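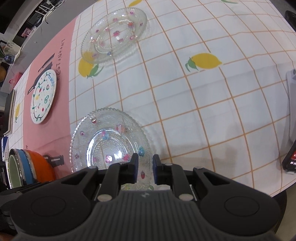

Teaching by the handful

Most of what a kitchen robot knows about plates, it learned from a person's wrist. At Vetance, a company of modest size with one product and a long list of dishes it cannot yet handle, the wrist usually belongs to Rhona Moncrieff, who lays and clears the same table from 8:30 in the morning until the light changes in the afternoon. She does it with a two-finger gripper held in the hand, fitted with a camera, and with no robot attached.

The method is simple to state. A person performs the task with the tool that the robot will later carry on its arm. The camera sees what the robot's camera will see, the fingers close as the robot's fingers will close, and the path of the hand through space is worked out afterward from the video and the motion sensor. One complete performance is called an episode. The set of episodes is used to train a policy, the program that turns camera images into movements.

The table-setting collection, known in the company as Gesow, stood at 2,806 episodes in March. Of those, 261 had been thrown out.

Why glass is in the set

A white bowl on a dark table is an easy object. Its rim makes a clean line and its color separates it from everything else. A clear pressed-glass plate on a printed tablecloth is close to the opposite. The lemons and the thin orange lines of the cloth show through the glass, the concentric rings bend them, and the small flowers on the plate compete with the fruit underneath. The rim is scalloped and beaded, so the edge the fingers must find changes shape every few millimeters.

Nuria Gebru, who runs the collection, chose the tableware with this in mind. Two glass plates of the same pattern are on the table together, along with a ceramic plate that has a vine border and the word "Fruits" painted on it, and a nest of bowls in green, blue and orange with metal rims. The ceramic plate sits on a pink placemat printed with the word "RESTAURANT" and silhouettes of cookware.

"A policy trained on plain cloth learns that a plate is the thing that isn't cloth," Gebru said. "You put down one lemon and it tries to pick up the lemon."

Her first version of the table had a gray felt cover and matching white crockery. It produced a policy that performed well on gray felt. She discarded the cover and kept the data as a baseline.

Technique

There are two accepted ways to lift a flat plate with two fingers. One is to slide a finger under the rim and close the other on top. The second is to draw the plate to the table's edge until part of it overhangs, then grip the overhang. Moncrieff demonstrates both, in separate batches. Mixing them in one batch gave the policy a habit of starting one and finishing the other.

The blue pads on the inner faces of the fingers do most of the work on glass. They have to meet the rim squarely. If one pad arrives first, the plate rotates, and the rotation is recorded as though it were part of the lesson. Moncrieff approaches slowly for the last few centimeters, pauses with the fingers on either side of the rim, and closes in a single movement. The pause was her own addition. It gives the training a group of images in which the fingers are correctly placed and nothing has yet moved.

She also has to suppress what her hand knows. People regrip constantly, correct in midair, and use the side of the thumb to steady a wobble. The tool permits none of this. New demonstrators take a few days to stop reaching in with the free hand, and an episode in which bare fingers touch the tableware is rejected without review.

The other rules are short. The camera must see the target before the hand starts toward it. The hand must not swing so fast that the image blurs. The episode ends with the fingers open and clear of the object. A failed grasp followed by a successful one is kept, provided the recovery was made with the tool alone - those episodes carry a separate tag and are scarce.

The case for remote control

Ross Halliday works on the other side of the same problem, in a room with two arms and a pair of leader handles. He moves the handles and the arms follow. The data need no conversion, for the joint angles are the robot's own. A movement the arm can't make is never recorded, which can't be said of a wrist.

The cost is time. Halliday's set, Virkis, holds 400 episodes and took longer to collect than the first 800 of Gesow. The operator feels little of the contact and tends to press too hard, then to compensate by going slow everywhere. The resulting policy is careful and somewhat tiring to watch.

Moncrieff's data have the reverse fault. Her elbow can go where the arm's cannot, and a filter run each evening removes any path outside the arm's reach. Many of the 261 rejected episodes fell to this filter. Others were lost to tracking failures, mostly when the camera came so near to a plate that it had little else to fix on.

The current practice is to train on the hand-held set and finish on the remote-controlled one. Halliday considers the order settled. Gebru does not, and has asked for a run with the two sets shuffled together.

What the arm does with it

On a Thursday visit the arm was working on a bare table with two ceramic plates, and stacked them on most attempts. Its approach had Moncrieff's pause in it, a short hesitation with the fingers open at the rim. On glass it was less reliable. The usual fault was height: the lower finger came in too far above the table and touched the rim from the side, pushing the plate a little way across the surface before the arm backed off and tried again.

Gebru attributes this to reflections and intends to collect more glass under a side lamp. Halliday suspects the calibration between camera and fingertip. Both checks are scheduled, the calibration first, as it takes an hour and the lamp batch takes a week. The bowls come after that, beginning with the nested stack, where the task is to remove the innermost bowl and leave the others standing.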